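Stories > Short Fiction > Family > The Holding Temperature

The Holding Temperature

The hand cream my mother made had four ingredients and a written procedure. The procedure was on an index card. The card said to melt the beeswax in the oil, take it off the heat, add the water slowly, and "stop when it looks right." She gave me the card in April, in a sandwich bag, and told me to make it for my aunts for Mother's Day, as she wouldn't be doing it this year.

I worked in process control at Skestari, which made soap and lotion for hotels. The plant was at the low end of the Valley, outside Skernby. I wrote batch sheets. A batch sheet has no line that says stop when it looks right, so I told her the card would need work before I could use it.

"It's hand cream," she said.

I said I understood that.

Her own kitchen was out of the question by then. The bed had been moved downstairs and the oxygen machine took the outlet by the stove. I asked my supervisor if I could use the bench mixer after the day shift, and was told I could if I brought my own materials and cleaned it to the standard. The bench mixer was a Jelínek, an old model with a steel bowl and a dial thermometer that stuck unless you tapped it. All of the newer equipment logged its readings. The Jelínek logged nothing, and you kept a pencil on a string.

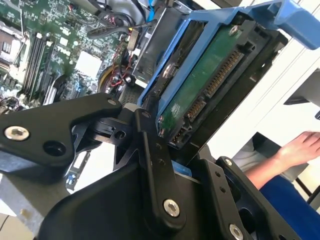
The drive in its blue caddy, partway into the side of the desktop case.

The first batch was 900 grams. I heated the oil and wax to 80 degrees Celsius, which was our usual figure for beeswax. I held it there until the wax was clear, brought the water to the same temperature, and added it in a thin stream with the paddle on low. The result was white and stiff. It had a good even texture. I filled one jar and drove it to the house.

She took some on the back of her hand and rubbed it in with her thumb.

"That's from a store," she said.

I asked her what was wrong with it. She said nothing was wrong with it. I asked for a property. Was it too thick, too greasy, too slow to absorb? She thought it over with her eyes closed, and I had my notebook open on my knee. She said it was too finished.

I wrote down "too finished" and under it I wrote "overmixed?"

For the second batch I shortened the mixing time and changed nothing else. This one had a slight grain, and it left a shine on the skin for several minutes. My mother said it was closer and asked whether I had eaten. I had not. She told me what was in the refrigerator, shelf by shelf, and she was correct about all of it except the rice.

While I ate I went over the card with her line by line. Most of the questions had never been put to her before. I asked what heat she used, and she said the back burner. I asked what setting, and she said it had only ever had the one, the knob was stripped. I asked what water, and she said tap. Then she said, "Well, from the kettle. Whatever was left in the kettle."

"Left from when?"

"From your breakfast."

So the water had been cold, or close to it. I had been adding it at the temperature of the oil, as anyone trained to do it would. Adding cold water to hot wax makes part of the wax set at once, in small pieces, and the rest has to be worked by hand until the pieces are too small to bother you. That would account for the grain. It would also account for her right shoulder, which she had always said was from the garden.

I asked why she had never warmed the water. She said the burner was in use.
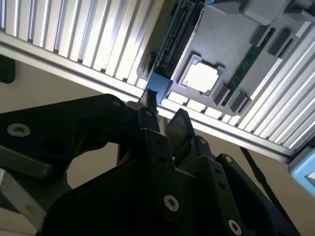 Third Batch

I ran the third batch without the thermometer. I put a kettle on in the break room, let it boil, and left it until it had gone cold. I melted the wax on the hot plate with the dial at the position I judged closest to her back burner. I used a wooden spoon in place of the paddle. The cleaning procedure did not cover a wooden spoon, so I kept it in its own bag.

The mixture broke almost immediately. It went to lumps in yellow oil, and by any sheet I had ever written it was a reject. I kept stirring. There was no one else on the bench side and the extractor fan had shut off on its timer. After a while my arm was tired and I changed hands, and then changed back. The lumps got smaller. The oil went cloudy, then pale, and began to pull away from the bowl.

At that stage there is usually a reading to take. I looked at the dial out of habit, and it was stuck where I had left it from the second batch.

I knew what the cream had looked like in the jar on the windowsill over our sink. It had a dent in it from her finger, always in the same place, and the edges of the dent didn't slump. I drew one finger across the bowl. The edges slumped. I stirred some more and drew it again in a new place, and they stood.

I filled the jars warm and cleaned the bowl. On the log, under end point, I wrote the time, 9:40 p.m., and under method I left a blank.

She was asleep when I got there. I put some on her hands anyway, the left and then the right, working it in around the tape. The skin between her knuckles took it up quickly. She said, without opening her eyes, "Did you write it down?"

I said I had the time and the quantities.

"What did you put for when to stop?"

I told her I hadn't put anything yet. She moved her thumb over the back of my hand, where there was a good deal of it left over, and went on moving it for as long as she was awake.

The aunts got theirs by mail. One of them called to say it was grainy this year, the way it should be, and asked which of us had made it. I told her we both had. I have the card here with the two corrections on it, cold water and a spoon. The last line is in her writing and I have copied it as it stands.

Comments

Reader, 7:15 a.m.
I used to run a small lotion line and the part about both phases being the same temperature is right. I wanted to know the fourth ingredient!

Reader, 8:02 a.m.
My mother-in-law's recipe for salve says "some" for every quantity. Calling her tonight.

Reader, 12:30 p.m.
Liked it. Thought the supervisor gave in a bit fast. No plant I ever worked in would let you bring your own materials to the bench.

More Short Fiction

The Stepfather's Toolbox
Grandparents' Day at the Ferry Terminal
A Card for Both of Them
What We Called Him
Lunch for the Godmothers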